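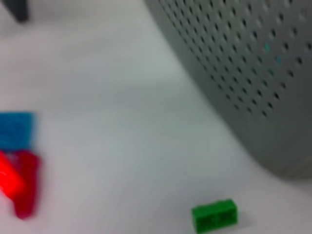 Moving from Dunmore to Kiltport with kids, what did you do about toys?

mudroom_mel
Apr 23, 2018
Okay so we close on the Kiltport house next month and I'm losing my mind over the playroom. We have lived in Dunmore for nine years and I swear we have never thrown out a single toy. My husband wants to rent a dumpster. I want to sort it like a civilized person, box it, label it, and have the kids open everything on the other side like it's their birthday. The movers quoted us by weight, so he does kind of have a point (don't tell him). The quote came in at 1569 dollars before packing materials, which seemed high to me for one state over?

Kids are four and seven. The seven year old remembers every single thing she has ever owned. Has anybody done this without tears?

quiltsandcoffee
We did nearly the same move in December, two winters ago. Do NOT move in December if you can help it, but that's another thread. For toys I did three piles: coming, going to cousins, going away. The kids were allowed to move anything out of the "going away" pile but they had to swap something in. My son traded an entire train set for a plastic horse with three legs. He still has the horse.

Your quote sounds normal to me.

tin_roof_ted
Dumpster. Sorry, I'm with your husband. We moved 179 boxes the last time and I bet a third of them are still taped up in the garage. The kids asked for maybe four things out of all of it. You're paying by the pound to haul stuff they've outgrown.

mudroom_mel
Ted 179 boxes??? How big is your house

tin_roof_ted
Not big enough obviously.

pierogi_queen
I have to disagree with the dumpster people. My parents did that to me when I was eight. I came home from school and my dollhouse was gone, and I'm forty-one and I still bring it up at Thanksgiving. At least let the seven year old be there for it. The four year old won't care, mine only asked about the toy that was in the car with us.

Also, donate! The church on the Dunmore side of the bridge takes toys if they're clean, or at least they did last fall. Call first, they got picky about anything with batteries.

tin_roof_ted
I didn't say do it behind their backs. I said do it.

pierogi_queen
You said dumpster, Ted. I can read.

harborlights77
Kiltport person here, welcome!! A couple of local things that might help. The thrift shop by the ferry landing is great for kid stuff, so you can get rid of a lot on your end and pick up new-to-you things here for next to nothing. And the library has a toy lending shelf. It's small, but my twins think it's the best thing in town. You check them out for two weeks just like books.

On the movers, did you get a quote from Amlow? We used them and they charged by the room. They were an hour late and one guy was kind of grumpy, but nothing broke.

quiltsandcoffee
We had a bad time with Amlow, just to put that out there. They lost the hardware for both beds and we slept on mattresses on the floor for a week. Modetska was more expensive and I'd pay it again. They put all the screws in a bag and taped the bag to the headboard, which I know is a low bar.

harborlights77
Huh, wow, sorry to hear that. Maybe we just got a good crew.

mudroom_mel
Modetska wanted 4000 from us! I about fell over. That was with them doing all the packing though, so maybe I should call back and ask what it is if I do the boxes myself.

Update on the toys, I started tonight with the seven year old after her brother went to bed. We got through 12 bins and she gave up way more than I expected. She was very stern about it. She kept saying "he's a baby toy, Mom" about things she slept with until last summer, and I had to go stand in the kitchen for a minute.

pierogi_queen
Oh no. Keep one of those. Put it in your own suitcase.

mudroom_mel
Already did, it's the rabbit

quiltsandcoffee
Good. And yes, call Modetska back, ours dropped by roughly half when I told them I'd pack everything but the kitchen. Let them do the kitchen. I've wrapped enough glasses in newspaper for one lifetime.

tin_roof_ted
Okay the rabbit can come. What are you doing about the garage though? Toys are nothing, wait till you get to the paint cans. Movers won't take them, and the county drop-off here only opens one morning a month.

mudroom_mel
I hadn't even thought about paint. We have so much paint. Does anybody know if the drop-off takes the half-dried ones, or do those go in regular trash?

harborlights77
Kiltport takes dried ones in the trash with the lid off. No idea about Dunmore, I'd call the county before you load the car up.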